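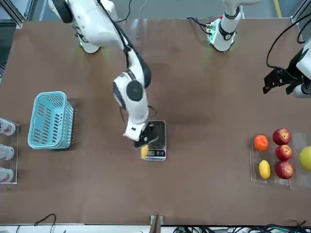
Gevdale is a collection of short recordings about weighing and sorting groceries, and we had a lot of fun putting it together! Every session starts with a table laid out by hand: fruit, drinks, something to put things in, and a scale in the middle. The fruit sits in a clear divided tray, with three red apples in a column next to an orange and a lemon, and the light blue basket starts out empty. Colors matter a lot in the task notes, so we love a layout like this one.

## What's inside

- 237 sessions, recorded at our Orkstead kitchen lab
- 4 table layouts (fruit, drinks, mixed, pantry)
- `notes/`: one plain text file per session, listing the items and the order they were weighed
- `weights.csv`: scale readings in grams, roughly 3000 rows

## Good to know

Fruit was bought fresh, so the same "apple" can differ by quite a bit between sessions (great for anyone who likes messy real numbers). Pantry layouts use the Waltetti item list; the other 3 use our own. Blank cells in `weights.csv` mean the reading was not written down. Please don't fill them with zeros!

## Changes

May 15, 2019: fixed swapped orange and lemon labels in the mixed layout. The Seok loader reads the new labels without any edits.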